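Relatório de progresso — julho
Projeto Grillinden, módulo de planeamento e perceção para dois braços
Preparado para: Sølve Rønning
Redigido por: Cheuk-hei Au

1. Situação geral

O planeador coordenado ficou integrado no ramo principal dentro do prazo, e é a única entrega deste período que considero fechada. O resto está feito a meio, apesar de a apresentação que a Pirnell enviou no início do mês dar a perceção como «concluída». Não subscrevo essa palavra e explico porquê no ponto 3.

Continuamos a trabalhar quase só em simulação. O plano previa passar à célula física em julho, mas o controlador da Tornberg ainda não aceita as nossas trajetórias sem reamostragem, e a reamostragem introduz paragens que o planeador desconhece.

2. Planeamento

Corremos 50 episódios com a versão nova, com posições iniciais sorteadas. Em 28 a tarefa chegou ao fim sem intervenção. Dos restantes, 16 terminaram por tempo esgotado, com um dos braços à espera de que o outro libertasse espaço, e os outros seis por colisão entre elos. A versão anterior concluía 17 em 50. Há melhoria, mas peço que não se leia nisto mais do que lá está: as duas séries usaram sementes diferentes e o limite de tempo foi alargado entre uma e outra. A comparação limpa ainda está por fazer.

O bloqueio mútuo preocupa-me mais do que as colisões. A regra de prioridade atual é fixa e favorece sempre o braço superior, mesmo quando é o inferior que está mais perto do alvo. O Michailidis, o árbitro que herdámos do projeto anterior, resolve alguns destes casos, mas à custa de recuos compridos que gastam o tempo do episódio. 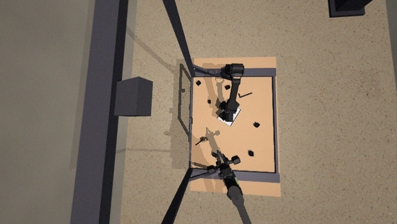
Figura 1. Ambiente simulado com os dois braços dentro da área de trabalho; pinça superior sobre o objeto branco.

3. Perceção

O estimador de pose funciona bem quando o objeto está desimpedido. Na situação da Figura 1, com a pinça a esconder boa parte do objeto branco, a estimativa salta entre orientações e o planeador replaneia sem necessidade. Os blocos pretos pequenos trazem outro problema: junto às sombras dos braços, a segmentação perde-os ou funde-os com a própria sombra. A Pirnell propõe aumentar os dados de treino. Pode ajudar, mas antes de pagar mais geração de dados quero ver o que acontece com um filtro temporal simples, que ainda ninguém experimentou.

Acresce que as sombras do simulador são as que nós escolhemos. Não temos nenhuma medida de como isto se comporta com a iluminação da célula.

4. Até ao próximo relatório

Repetir as duas séries com as mesmas sementes e o mesmo limite de tempo.
Substituir a prioridade fixa por uma regra dependente da distância ao alvo.
Testar o filtro temporal em episódios com oclusão.
Obter da Tornberg uma resposta escrita sobre o formato das trajetórias.

Sem este último ponto, não recomendo que se marque data para a demonstração física. A verba prevista para a montagem continua por gastar e proponho mantê-la assim até a resposta chegar.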